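Jul 13, 2022

The Wodurstead library sale, again

I went to the Wodurstead library sale with a list of three books and a firm plan to spend 10 dollars. I came home with a carton of old travel guides and a cookbook devoted to gelatin. None of the three books was there.

The sale runs in the basement, where the ceiling is low and the tables are sorted by a system I have never cracked. Gardening is next to war. Poetry shares a box with tax advice, and I suppose both get the same kind of browser, someone hoping for good news. By the time I got down the stairs, the dealers had been through with their phone scanners, beeping at everything with a spine.

What they leave behind is what I like. Nobody scans a 1974 guide to the motels of Illasden County. It cost me 50 cents and has 471 pages, a good many of them about parking. One motel is praised for "adequate towels." I have stayed in that motel, or its grandchild, and the towels have slipped.

The previous owner wrote in the margins in green ink, mostly "NO." Next to the Prendergast Inn, though, it says "yes, but ask for the back," and I've been thinking about that since I got home. The back of what? The inn has been a tire shop for 25 years.

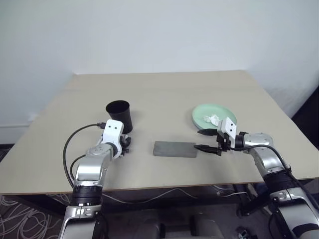
I also bought a manual for a Starnex typewriter. I don't own a Starnex typewriter. The woman ahead of me in line was buying four copies of the same diet book, so I felt fine about it.

My shelves were full in April, when I promised to let one book go for each one that came in. So far I've let go of a phone directory and a book on positive thinking that I never believed I'd finish. The travel guides are on the stairs for now, two to a step. The gelatin cookbook is in the kitchen, open to a salmon recipe I have no intention of making.

Share this post
2 shares
6 comments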